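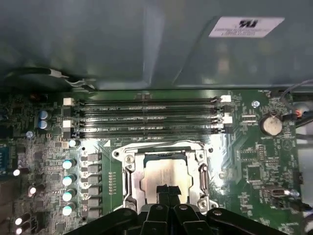 Four empty memory slots on a green motherboard.

Home | Features | Home Life | Archive | Subscribe

May 14, 2020
By the Features Desk

THE LONG GOODBYE TO THE FAMILY COMPUTER

There was a corner of the dining room in the house where I grew up that belonged to the computer. I don't mean that we kept a computer in it. I mean the corner was the computer's, the way the good armchair was the cat's, and if you wanted to eat Thanksgiving dinner on that side of the table you did it with a keyboard tray pressed into your spine.

Ours was a Cekent, a great beige thing my parents bought one January after a month of arguing over the catalog. It came with a desk you had to build yourself, a pair of speakers, and a printer that shook the china cabinet (my mother moved the gravy boat, and it never went back). There were rules. Homework came first, then my father's taxes, then whatever game my sister and I could finish before somebody needed the phone.

What I miss, I think, is the waiting for a turn. You would sit on the second chair -- there was always a second chair, usually a bad one -- and watch somebody else type, and offer opinions. I learned how my father wrote a letter of complaint that way. My sister learned that I couldn't spell "necessary," and she still brings it up.

These past weeks, with so many of us working and going to school under one roof, I've been hearing from readers who have dragged the old desk back out of the basement. One family in Vudside has set up two children at a table meant for one, with a cookie sheet standing between them as a wall. Another wrote to say that their Stirik tower, retired to the garage years ago, is back in the den and doing spelling lists again, and that the whole household stops by to look over whoever's shoulder is in the chair. 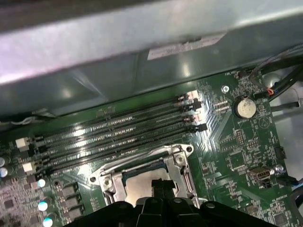
Inside a workstation, with the silver bracket of the processor socket.

I went looking for our Cekent this spring, up in my parents' attic, and found only its desk, which now holds Christmas wrapping and a fondue set. The machine itself went to the Kourkoulas repair shop downtown, my mother thinks, or possibly to a cousin. She was more interested in the desk. "That's a good desk," she said, and made me carry it down 2 flights of stairs.

So it's in my dining room now, in the corner by the window, with my laptop looking rather small on top of it. I put a second chair beside it, out of habit, and by dinnertime my son was sitting there, telling me I'd spelled something wrong.

We use cookies to improve your visit. By continuing to read, you accept our cookie policy. OK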